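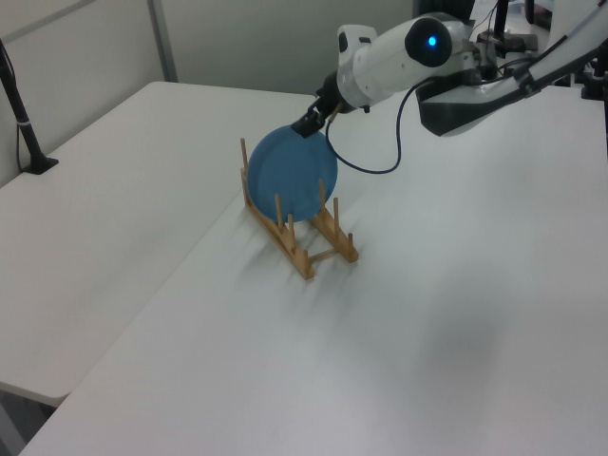

Filed under: Bench Notes / Kitchen Things

August, 4:15 pm

Plates again! I spent most of the afternoon on the drying rack question, and I think I've come around to Erzsébet's side of it (she'll be unbearable, but fine). Her argument is that a peg rack wants flat plates and that everything else we own is a bowl pretending to be a plate. The blue one is flat as a coaster and drops between the pegs with no fuss. My own favorites from home, the ones with the deep rims, lean on their neighbors and end up at a silly angle.

Things to remember for the Muvarholm kitchen shelf:

Wooden rack stays. Keegan wants to swap it for the wire one from Onari, and I tried that one for a whole morning. It slides around on a smooth tabletop and it rattles, and I do not want to listen to that next to my desk.

Matte blue shows every bit of dust and every thumbprint. Wipe the blue plates with the lint-free cloth before they go in, and please, not the yellow sponge, which leaves crumbs of itself everywhere.

Plate goes in close to upright, bottom edge first, and let it find the slot. If you come in too tilted it catches a peg and you have to back out and start over. I did this 4 times before lunch and said some words.

Weighed one of my rimmed plates while I was at it: 315 g. Still need to do the blue.

Margit asked whether we should oil the rack. I'd say yes, a thin coat, and leave it overnight with the window open. Gaëtan has the oil, or had it. Ask him.

Tomorrow: mugs. I'm dreading the handles.

2 comments | 59 shares

This site uses cookies to remember your preferences. Accept / Manage settings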